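Recording Demonstrations with the Hand-Held Gripper
Prulum Data Collection Guide, Part 4

Purpose

This page sets out the procedure for recording tabletop demonstrations for the Drelter learning system. It applies to all operators, including those who have completed the Juvness introductory course.

Before You Begin

Confirm that the station is ready before the first recording of a session.

1. Check that the square markers on both finger mounts are clean, flat and free of scratches. The software uses them to measure how far the fingers are open.
2. Clip the curtains along the top edge and let them hang to table level.
3. Leave the background panel and its stickers in place for the whole session. Fixed, high-contrast detail behind the table helps the system track the motion of the gripper.
4. Turn on the ceiling lights and leave them on until the session ends.

Mapping the Station

Record one mapping pass before any demonstrations. Hold the gripper over the table with the fingers apart and move it slowly toward the background, then to each side, then back.
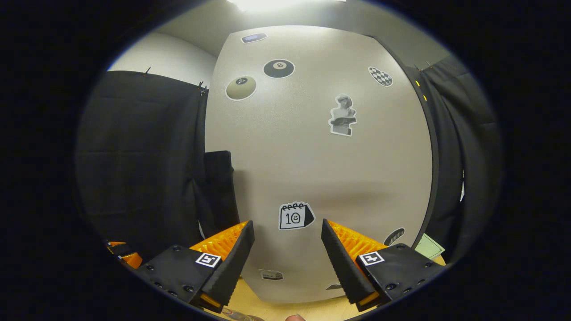 The pass should last 60 seconds. Keep the wrist steady and avoid sudden turns - a fast turn blurs the view and the pass will have to be repeated. If the software reports lost tracking, return to the starting position and begin again.

Recording a Demonstration

1. Place the object on the table within easy reach. Change its position and angle between recordings.
2. Start the recording with the fingers fully open and hold still for 2 seconds.
3. Approach at an even pace, with one finger on each side of the object.
4. Close the fingers until the object is held. Soft objects need only light pressure.
5. Lift, move to the target position, lower and release.
6. Withdraw the gripper before stopping the recording.
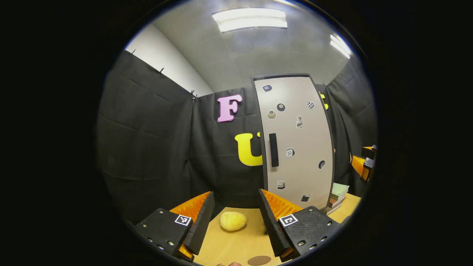

Figure 2. Yellow plush object between the open gripper fingers.

Keep the free hand away from the object while recording. A demonstration in which the object slips may be kept if the operator recovers it in the same motion - mark it "recovered" in the session log. All other failed attempts should be marked "discard" and left in the folder for review.

Saving and Submitting

Name each session folder with the station name and session number, for example Śliwiński-1449. Check that the mapping pass is included, then upload the folder by 5 p.m. Sessions submitted without a mapping pass cannot be processed and will be returned to the operator.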